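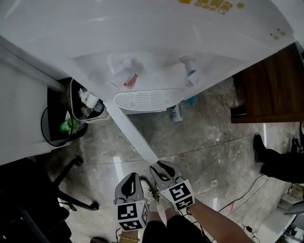 Where do you get a drink on the second floor at Prurkdale? From the white dispenser next to the desks, hot on the left tap, cold on the right.

Prurkdale office corner, May 18, 2025

Notes on the water corner for the people moving over from the Nastard building. The rest when I get to it.

The dispenser. Two taps on the front, red-orange is hot, blue is cold. Each tap has its color on it, easy to miss if you're standing over it. Slotted oval tray underneath, sticks out a bit. Lift it out and rinse it on Fridays if you're the last one here, otherwise whoever sees it first.

The bin. Black one with the white rim, squeezed in between the desk and the dispenser. Paper cups and bottles end up in there together. There's a recycling box down the hall by the Jacobs room, 25 steps if that, please use it for bottles.

The cable. Black, hangs down the side of the desk by the bin. Watch it when you pull the bin out to change the bag. Cable clips are on order from Clalleo, been on order since December.

The chair. Black, on casters, lives at the desk. Push it back in when your done, it rolls right into the path of anyone carrying hot water.

Other stuff people keep asking:

Spare bottles are in the closet, top shelf is bags, bottom is cups. Cups come in sleeves of 45. Open one sleeve at a time pls.

Mugs go home with you or in the kitchen cabinet. Not on top of the dispenser.

Hot water takes 10 minutes to come back after a big refill, so don't fill a whole thermos right before the morning meeting.

Leaks, funny taste, no cold water: note on the board by the door, with the time.

Kitchen and the Jacobs room still to do. Will add them to this page, same adress.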